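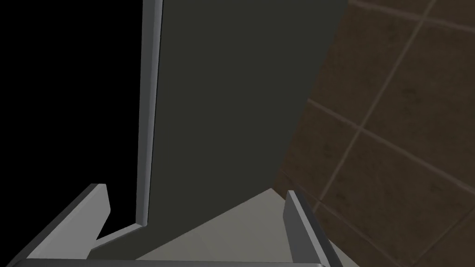
住まいの相談掲示板 賃貸・管理
質問:退去時の原状回復費用の範囲について
投稿日:2017-09-23

賃貸集合住宅「ハイツJestano」に居住しております。来年4月に退去を予定しており、原状回復費用についてご教示いただきたく投稿いたします。入居期間は退去時点で7年となります。管理会社であるBustitz管理より事前見積書を受領したところ、居室の壁紙について、23平方メートル分の全面張替え費用が借主負担として計上されておりました。実際に損傷があるのは、家具の移動時に生じた長さ31センチの傷1か所のみです。喫煙およびペットの飼育はございません。このような請求は妥当なのでしょうか。また、敷金からの差引きに同意する前に確認すべき事項があればお知らせください。

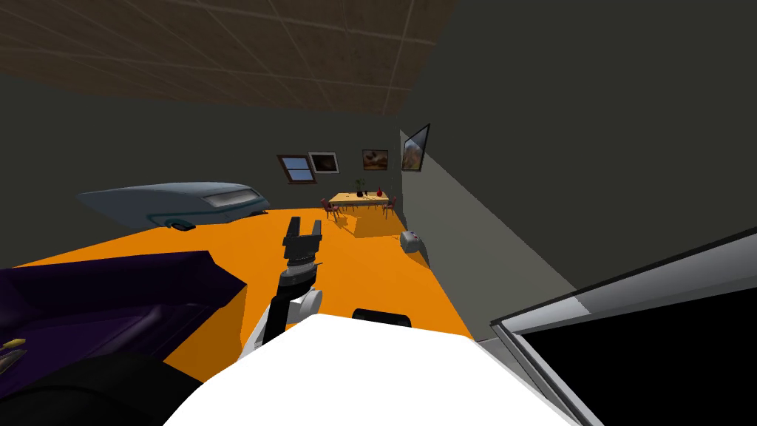 なお、契約書の特約には「室内清掃費は借主の負担とする」との記載がありますが、壁紙に関する記載は見当たりません。

回答1(Hsiu-ying Hsueh)
国土交通省の「原状回復をめぐるトラブルとガイドライン」では、通常の使用による損耗および経年変化は貸主の負担、借主の故意・過失による損傷は借主の負担とする考え方が示されています。壁紙については6年で残存価値が1円となる負担割合の算定が目安とされています。
ご質問の傷は引きずり等による過失と判断される可能性がありますが、その場合も、負担の単位は平方メートルを基本とし、やむを得ない場合に当該箇所を含む一面分までとするのが原則です。居室全面の請求については、根拠の提示を書面で求めることをお勧めいたします。
ただし、入居時に壁紙が新品であったか否かにより経過年数の起点が異なります。入居時の確認書類をお手元にご用意ください。また、残存価値が1円となった場合でも、借主が工事費等の一部を負担すべきとされることがあります。

回答2(Tovar)
払わなくてよいと存じます。当方も以前、抗議したところ減額されました。

回答3(Hudomance住宅相談室)
回答2について補足いたします。負担の有無は契約内容および損傷の経緯により異なりますので、一律に支払不要とは申し上げられません。清掃費の特約は、金額や範囲が明確であり、借主が内容を理解して合意している場合、有効とされる例があります。見積書については、単価、数量および経過年数の扱いの2点目以降が省略されていることもあるため、内訳の明示を依頼してください。協議が調わないときは、消費生活センターへの相談、または少額訴訟の利用が考えられます。

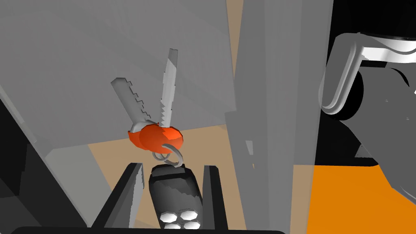 追加質問:退去立会いの際、その場で精算書への署名を求められた場合、どのように対応すべきでしょうか。
回答:金額に納得できないときは署名を留保し、書面を持ち帰って検討する旨をお伝えください。署名を行う場合でも、損傷箇所の確認に限る旨を余白に明記し、写しを受領してください。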